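Home Issues Sections Tables Search

4. Everyday color words for fabrics in the home

4.1 How we gathered the words

We came to this part of the work with a simple question, and it took us a good deal longer to answer than we had planned: what do people call the colors of the cloth they live with? Color naming has mostly been studied with flat printed chips, and there are good reasons for that, but a chip has no fuzz, no weave and no folds, and very few of us have ever had to ask a family member to fetch the chip from the back of the chair. We wanted words used for cloth, by people who handle it every day, in rooms they know well.

The 77 households that took part all live in Ilavdale, a valley town with a long history of spinning and dyeing (many of the older residents once worked at the Orell mill or had a parent who did). Each household was visited twice over eight weeks, starting in October. On the first visit we brought a box of 24 swatches, cut from knitted and woven cloth bought at Prieto, the fabric shop near the station, and asked whoever was at home to name the color of each one in whatever words felt natural. On the second visit the swatches stayed in the bag. We asked people to talk us through the sofas, cushions, blankets, curtains and sweaters in their own living rooms, and we wrote down the color words as they came up. Tea was offered at nearly every house, and we suspect the second set of answers is the richer for it.

Answers were written down as spoken, then grouped using the Fernis word list, which keeps a modifier ("dusty," "washed-out," "church") together with the color word it belongs to. Where two people in the same household disagreed, both answers were kept. This happened often enough that we soon stopped thinking of it as a difficulty and began to look forward to it.

4.2 Pale neutrals

The pale neutrals gave us the most trouble and, we will admit, the most pleasure. "Cream" and "beige" were used freely for the same swatch, sometimes by the same speaker within a minute or two. When pressed, people tended to say that cream was the warmer word, or the kinder one, and that beige was what a store would call it. On the second visit the balance shifted. People were fond of calling their own sofa cream, while a sofa belonging to a cousin or a neighbor was more likely to be beige. We would not want to lean too heavily on this, but it does suggest that how a person feels about a piece of furniture has some part in choosing its color word.

Gray behaved differently. It was seldom left alone: people spoke of light gray, stone, dove, or "gray, but a soft gray," and they used the plain word mostly for hard surfaces such as flooring and tabletops. The same person who called a floor gray would reach for something gentler when describing a cushion.

4.3 Blue-greens and darks

For the blue-green swatches, "teal" was the word of choice among younger speakers, whereas older ones often preferred "sea green" or a term from the dye house that we had to ask them to spell. Texture mattered here too. A brushed or fuzzy knit shows lighter and darker patches as it bends, and several people named two colors for one swatch, turning it over in their hands as they talked. The smooth woven cloth hardly ever drew a double name.

Black was the easiest word to agree on and the hardest to get people to say more about. Folds helped a little. Laid flat, the black knit was simply black; bunched up, it became "black with a bit of gray on the tops," as one speaker put it, and from there the talk usually turned to lint, and to washing, and to whose turn it was. Figure 3 shows cloth and surfaces of the kinds covered in this section. 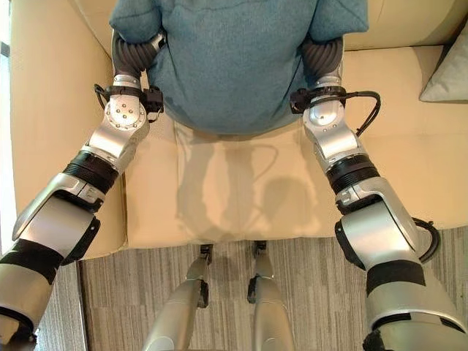
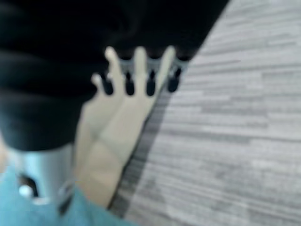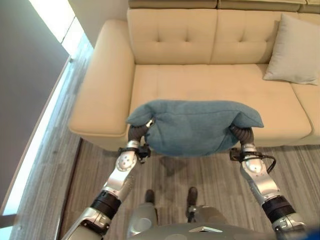
Figure 3. Fabric colors indoors. First: teal knit on a cream-colored sofa. Second: black fabric beside a gray wood-grain surface. Third: a cream to beige sofa with a light gray throw pillow.

Contact the editors | Copyright and reuse | Back to top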